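Breakfast table notebook, Stener room
19th May
Present: me, Ourania, Fotis. Jeptoo in for the first part only.

Layout check for the egg sandwich setting. Brown table, blue tape grid left as it is. Ourania wants the plated item in the middle, tray nearest the front, ice off to the right with the ladle behind it. The pink bowl is fine for the ice. Fotis asked for the clear one from Vasilakis but it is chipped, so no.

Bread for this one is whole wheat. Lower slice is a bit off to the right of the top one and the egg comes out at the bottom with a little yolk showing. I don't mind that. It reads as a sandwich from any seat.
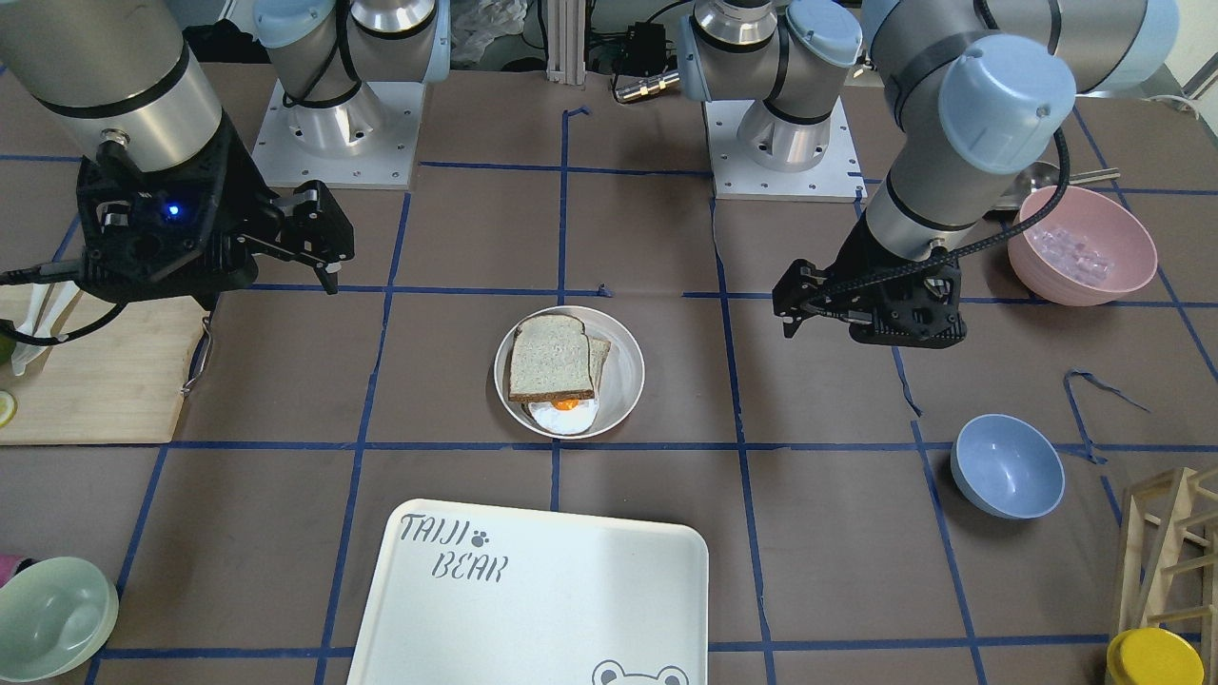

Tray and bowl

The Taiji Bear tray takes up more of the table than I'd like. It's the right colour beside the off-white bowl, and the lettering and paw print are easy to pick out even upside down. Manolis measured the cupboard at Ilell last week and says the tray only goes in on its side. Leave it out until he's sorted a shelf.

Jeptoo would like the tray squared up to the tape. I'd rather have it on a slant, with the middle squares kept clear so there is somewhere to put things down.

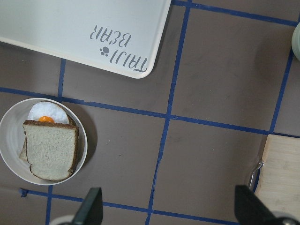

Ourania's other point was crumbs. The tape edges hold them and a dry cloth just pushes them along. Use the soft brush first, then a damp cloth, and go with the tape. We are down to 2 rolls of the blue. Makis has 13 on order through Drolotgate but they may not be here before the end of the month.

Open version: one slice leaning up against the rim of the bowl, egg in front with the yolk facing up. Fotis prefers it. I think it's easier to see what you're getting, though the egg does hide the bottom of the slice. Board stays at the left with a slice of white on it, the two white utensils crossed and the lemon near the edge.
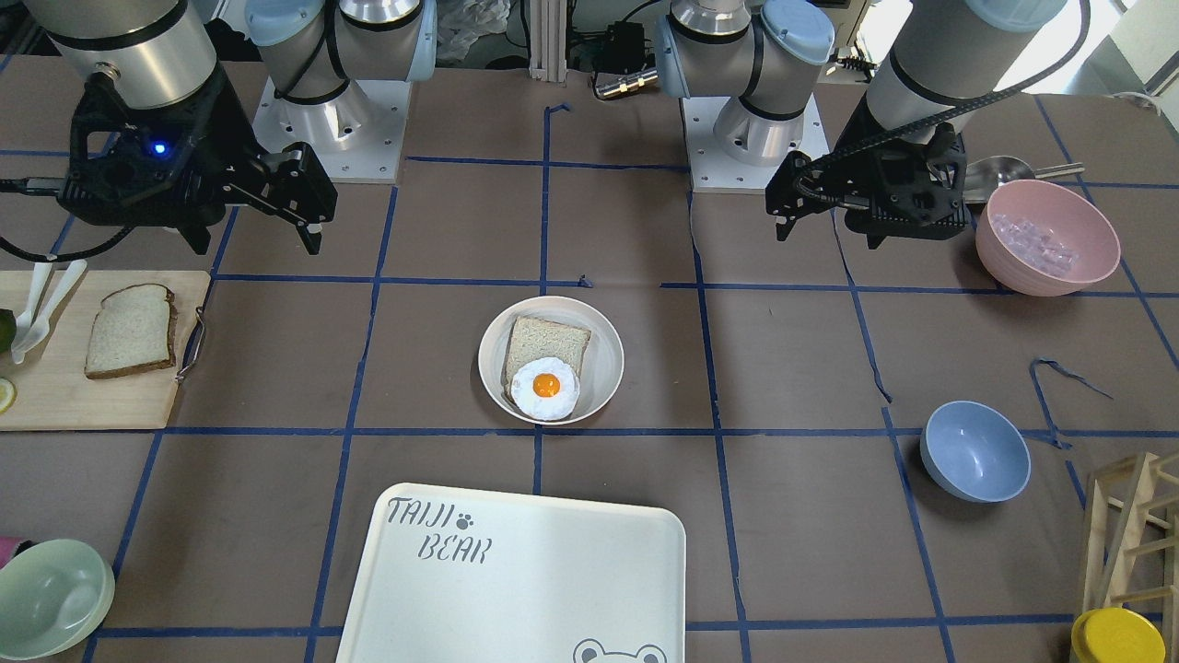 To do

Ask Makis for a second bowl with a rim the same height.
Brush and cloth to go in the left drawer.
New label for the ladle hook.
Manolis to send shelf sizes for the tray.
Write up both layouts for Jeptoo, one page each.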